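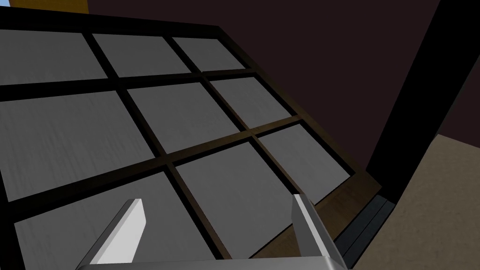 Cleaning old windows properly is one of my favourite August jobs, and I mean that! Most people go straight at the glass with a spray bottle, but the frame wants doing first, or all its muck runs down over your lovely clean panes. On a window with thick dark brown bars, three panes across and three down, there are an awful lot of corners, and that's where the dirt sits.

You'll need:
A soft dry paintbrush
A bucket of warm water
A small squirt of washing-up liquid
Two cotton cloths
Cotton buds for the corners

Step 1. Brush every bar from the top down. Go right into the joins.

Step 2. Wipe the frame with a well-wrung cloth. Old putty hates a soaking, so wring it again!

Step 3. Leave it for 40 minutes with a cup of tea.

Step 4. Wash one pane at a time, starting at the top, and dry each before moving to the next. Pick a dull morning if you can, as hot sun leaves streaks.

Step 5. Run a damp cotton bud round the edges of each pane. So satisfying!

Busisiwe Mofokeng taught me to finish with a dry cloth, up and down inside, side to side outside. If you spot a smear, you know which side it's on. Try it on Wednesday evening when the light is low and every mark shows up.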